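Minttu Aaltonen on moving a community choir, and keeping it

Spoke to Minttu over the phone, she was eating toast. She runs the Tastholm Singers, a community choir, no auditions, and on 28th February they sang for the last time in the hall they'd had for 15 years. Building sold. Flats, probably. She is weirdly cheerful about it.

"I cried in the car and then I went and got fish and chips," she says. "That was the grieving process."

Some background. Minttu grew up in Finland, came out here for a year of uni, stayed. Never trained as a conductor. She taught high school maths and sang alto in other people's choirs until the one she was in folded, and there were eight of them left over who still wanted somewhere to go of an evening. So she booked the hall. That was the whole plan.

"I had a pitch pipe and a folder of photocopies. Terrible photocopies, the bottom line missing off half of them. The basses just made it up. Some of them still sing it the made-up way and I've stopped correcting it."

The first year was rounds, mostly. Rounds and one Finnish lullaby she taught by ear, with nothing written down, which they still open with. New people learn it standing next to someone who knows it. I asked if there's a score now and she said no, and there won't be.

No auditions has been the rule since the start. I asked about that, because plenty of choirs say it and then have a quiet word with you after a month.

"We don't have the quiet word. If someone's growling along an octave down I put them next to a strong voice and wait. Mostly it sorts itself out. It can take a year. I had one fellow, two years, and then one night he was in tune and the whole back row turned around and looked at him. He was mortified."

And if it never sorts itself out?

"Then we have a growler. It's a choir of amateurs in a town hall, who's it hurting?"

The hall itself, she's less sentimental about than I expected. Nice ceiling, she says. Good for slow stuff, dreadful for anything with words in a hurry. Freezing. The piano was a Valtonen upright with a sticking F above middle C, and they picked keys to get around it. She only noticed how much of the repertoire was arranged around one bad note when they rehearsed somewhere else and she could suddenly put things back up where they belonged.

"All the sopranos complained. They'd got used to it down there."

The notice came in July, a letter, quite polite. Seven months or so to find somewhere. She thought it'd be easy. It wasn't. School halls wanted insurance the choir didn't have, the bowls club had bingo, one church was lovely and then wanted a say in the program. She looked at a shed out past Skornau that had a dirt floor and, she swears, a goat.

"The goat was fine. It was the driving. Half my lot won't drive at night any more and the bus stops at six. So it had to be in town, it had to be on the flat, and it had to be cheap. You can generally get two of those."

They lost people in the meantime. Minttu reckons it's the waiting that does it, more than the move. Rehearsals shifted from place to place, emails went out late, someone turned up to a locked door in the rain and didn't come back. She rang them all. Rang, didn't email. A few came back just because she'd rung.

Her advice to anyone in the same boat is pretty much that – ring people. Also keep the night the same, whatever happens to the venue. They changed nights for a fortnight and it nearly finished them off, people have grandkids and pilates, they can't just swap. And keep the tea. She was tempted to drop the tea break when they were short on time and sombody told her straight out that they came for the tea.

"I was a bit insulted. But fair enough."

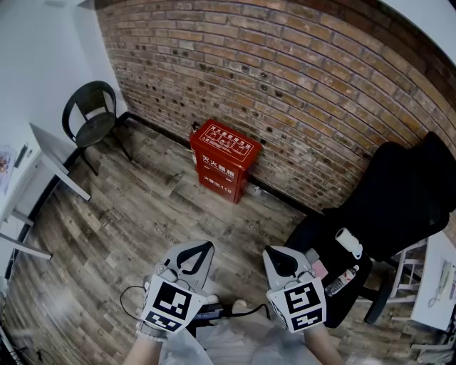

Money, then. I always ask and people always go vague but Minttu didn't. It's a gold coin on the night, and if you haven't got one you don't put one in, and the tin's by the urn where she can't see it. That covered the old hall. It doesn't quite cover what they pay these days, so there's a cake stall, and twice a year they sing at Fosum, the retirement village up the hill, who pay them properly and give them lunch.

"They're our best audience. They're also our worst audience. A lady there told me the second piece was too long and she was right, I cut a verse."

The sound of a room matters more than people think, she says. In the old hall you sang a note and got it back with a bit of polish on it, everyone sounded better than they were. In a drier room you hear yourself. She had a few weeks of people going very quiet, because they'd never heard their own voice that plainly and got a fright. So she went back to rounds. Easy ones, loud ones. Had everybody stand in a circle instead of rows, and that's how they do the first half now.

"You can't hide in a circle. But you can see everyone else not hiding either, so."

I asked what she'd do differently. Long pause, more toast. Write down the names of things, she said. Where the spare music is, who's got the key, which cupboard. It was all in her head and then she had the flu for two weeks in the middle of packing up and no one could find the folders. They sang from memory. Apparently it was one of the better rehearsals, which she's still a bit put out about.

She's not planning on giving it up. There's a younger woman in the tenors who can read a score properly and has been taking warm ups, and Minttu says she's trying to let her do it without making faces. Next concert's the winter one. Programme not settled. She wants something in Estonian and the basses want Queen, and they'll end up doing both, badly to begin with.

New singers can just come along. Bring a pencil and a jumper. If you can't read music stand near the altos, they're friendly and they know where the biscuits are kept.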